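4 Setting up the table and running a block pick

4.1 Before you start

This section covers the arm in the Skulus workshop. It assumes that you have read section 3, that your team has booked a slot and that a key holder is in the room. Teams entering the Nameton Cup must complete every step once before they are allowed to load their own code.

You will need:
the team laptop, with the Corness control program installed
the network lead kept with the arm
the object box for your task
your team's log book

CAUTION: The arm can move as soon as the motors are on. Keep hands, hair, sleeves and lanyards away from the table from step 7 onwards. One team member holds the stop button for the whole run and does nothing else.

4.2 Preparing the table

1. Check that the stop button is pressed in. Turn it on only when told to in step 7.

2. Smooth out the white table covering. A ridge under an object will tilt it, and the fingers will then close on a corner.

3. Draw the curtain fully across behind the table. The camera program was tuned against a dark background and will find false edges if a window shows through.

4. Check the cables at the base by eye. They should hang freely and none should be pulled tight. Do not tuck them under the table covering.

5. Place the target block within reach of the arm, with one pair of faces in line with the gripper fingers. Leave room on both sides of the block for the open fingers.

6. Place the remaining objects. For the mixed-object task these stay on the table during the pick and act as obstacles. Stand cups with the opening upwards. Turn long handles away from the target.

NOTE: Objects may be set down in any order, but the layout must be drawn in the log book before the motors are switched on. A layout that has not been drawn cannot be scored.

4.3 Running the pick

7. Release the stop button by turning it clockwise. Call out "motors on" and wait for an answer from every person in the bay.

8. In the control program, open the Pick page and load the practice file pick_302. Do not change the file name. The scoring script looks for it.

9. Set the travel height to 200 mm. This is the height of the fingertips above the table while the arm moves sideways.

10. Set the speed to 22 per cent. Higher values are locked until your team has been signed off.

11. Press Move Above. The arm travels to a point over the block and stops with the fingers open and pointing down. If they are not in line with the block, press Home and go back to step 5. Do not push the block into place by hand while the motors are on.

12. Press Lower. Keep watching the fingertips, not the laptop. The person on the stop button should press it if a finger lands on top of the block and the arm continues to push.

13. When the arm has stopped, compare it with Figure 4. 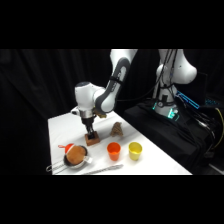 Figure 4. Gripper lowered to the wooden block, mixed-object layout.

14. Look along the table from the front, then from the curtain side, without leaning over it. Each finger must have a clear path down its own side of the block. From one side alone the fingers can look well placed when they are too far forward — always check both.

15. Press Close. The gripper stops by itself when it meets resistance. A reading of 700 or more on the Grip line means that the fingers have met nothing, and the arm must be raised and sent home.

16. Press Lift. Wait for the arm to reach travel height before giving any other command.

17. Press Place, then Home. Press the stop button in. Only now may anyone reach over the table.

4.4 If the pick fails

Block turns as the fingers close: the block was not square to the gripper. Repeat from step 5.

Block slips during the lift: wipe the finger pads with a dry cloth and try again. Do not raise the grip force. Worn pads are replaced by the key holder.

Arm stops above the table and shows a joint limit message: the block is too near the edge of the reach. Press the stop button, move the block nearer to the base and start again from step 7.

Wrong object chosen: the camera program has matched on colour. Open the Targets page and check that Shape First is ticked. Teams using the Dimaculangan object list must tick it again after each restart — the setting is not saved.

4.5 Sign-off

Three picks in a row, with no obstacle touched, are needed for sign-off. Record failed attempts as well. Hand the log book to Remedios Dalisay by 4.30 pm on the day of the run. Once it is signed, the speed lock is lifted and you can go on to section 5, Stacking.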